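Sorting the Soft Stuff

05/02/2018

Rigid parts have been a solved problem on the shop floor for years. Cable is another matter. A wire bundle has no fixed shape, and the model of it that a planner builds before the grasp is wrong once the fingers close.

Grastton, which refurbishes desktop computers, has been testing a two-arm cell from Goretetti since January. The job is dull: take power supply units with their leads attached, gather each bundle, and tuck it into a compartment of a divided cardboard box.
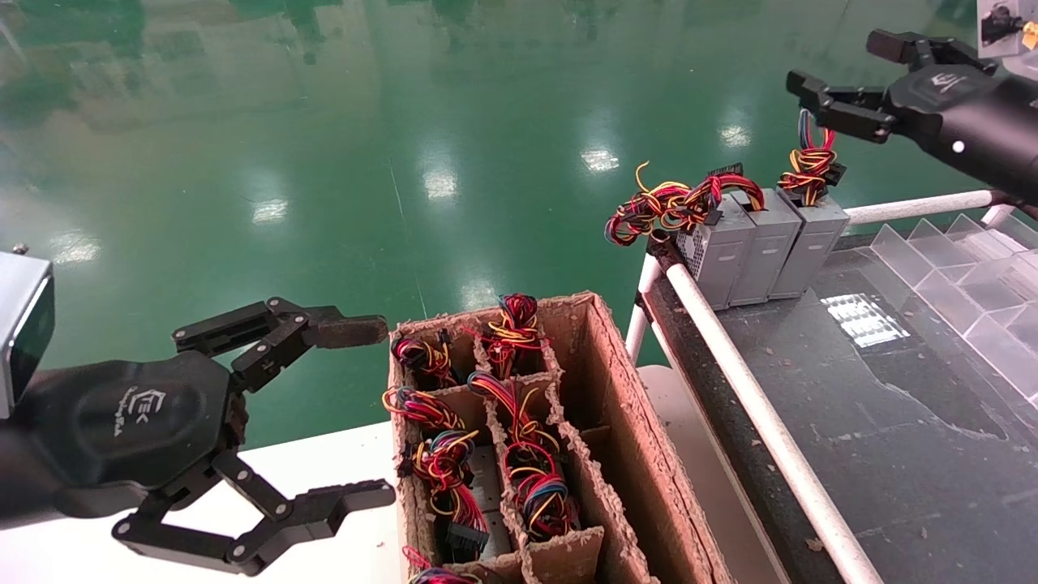
A trained worker at the Grastton bench does a unit in 6 seconds. The cell takes 100, and longer when connectors snag on a neighboring bundle. Hwang, the integrator, logged 4,000 grasp attempts and found that most failures came after a good grip — the wires lifted cleanly, then caught on the way in.

Brimell, which makes the fingertip pads, wants another 200 hours of trials with a softer compound. Grastton has agreed to run them on the night shift. The day shift will keep packing by hand.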